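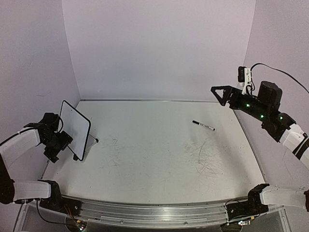 Ticket 3557
Opened by: Kylie Cartwright
Status: Pending customer

Erkbridge plug-in drops MIDI notes when the set is frozen and then unfrozen. Affects track 19 only.

April 11, 2018 — Reproduced on build 1327. Buffer size makes no difference. Sidechain from the kick bus disabled, same result.

Cleared the plug-in cache and rescanned. Notes play, but the filter automation is offset by 3 ticks.

Rolled back to the January build. Offset gone. Sent the Tisdale project file to Chaiyaporn for comparison.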